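Notebook, Langlois hall, table clearing trial
October, entry 2
14.20, written up at the end table while the floor's drying

Plan was 60 trays before lunch, 60 after. Got the first lot done, second lot not finished, lunch overran and Pierina Bianchini needed the far benches back for her lot. Will pick up the rest tomorrow.

Reminder of what we're after: which order of clearing leaves the least mess on the table and the least wrong stuff in the wrong bin. Old sheet (Dinder canteen, spring) said tray first, then loose bits. Haruna thinks bottles first. I was on the fence, now leaning her way.

Method as run today
- one person per table, one trolley, three sacks (paper, plastic, food)
- bottles and cups off first, liquids into the bucket
- then napkins, placemats, leaflets
- food last, then lift the tray and wipe
- tray to the rack, face down

Trolley is the Prevwood one, left front wheel still pulls. Oil it or swap it, third time I've written this.

Morning notes

Bottles first is quicker, no question in my mind. A bottle standing up gets knocked by your sleeve as soon as you reach over for the placemat. Take it away and you've got elbow room. Caps: we said leave on. Keep them on, less to chase across the floor. Squash bottle THEN cap back on, otherwise it won't squash. Haruna does this one-handed, I can't.

Cups are a pain. Coffee dregs dried on the bottom, do they count as paper or not? Hall's own bin sign says cups separate. We had no separate sack so they went in a carrier bag on the trolley handle. Need a fourth sack. Put on list.

Napkins: always half under something. If the tray gets lifted before the napkin's dealt with it goes on the floor. That's the main argument against the Dinder order and I think it's enough on its own.

Placemats. The picture menu ones stick to the tray when damp. Peel from a corner, don't scrape, the scraper tore two and the bits took longer than the whole rest of the table. Clean ones are still going in paper. Anything with sauce on goes in food waste, Pierina checked with the kitchen and they're happy with that.

Wrapped food. Didn't have a rule for it and should of had one. Bagged buns, sauce packets, that sort of thing. Can't go back on the counter obviously. For now: open the bag, bun in food, bag in plastic, sealed packets in a tub till someone decides. Haruna wants sealed packets kept, I don't mind either way.

Leaflets and little cards: paper, unless shiny. Shiny ones to the general bin. Stuck-down things on the table tops, leave them alone, not ours.

Typical table before starting, bottle coming off first:

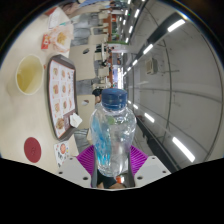

Afternoon, what there was of it

Slower. People still sitting, had to ask each time. Tray rack full by 13.30 so trays were piling up on the trolley and the wheel got worse with the weight. Wiping skipped on the last row, went back and did it after.

Weighed the paper sack at the end, 567 g, didn't weigh plastic because the scale went flat. Batteries!!

To do
- fourth sack for cups, label it
- batteries for scale
- wheel
- rewrite the card for the 2026 round, bottles first, and send to Herevis so they're clearing in the same order as us
- ask kitchen re sealed packets
- more cloths, the blue ones shed
- second rack, or empty the first one at 13.00 whatever happens

Haruna's added in pencil: try two people per table, one on bottles and cups, one on everthing else. Worth a go on the busy side. Will set it up for the remaining trays if Pierina can spare somebody before eleven.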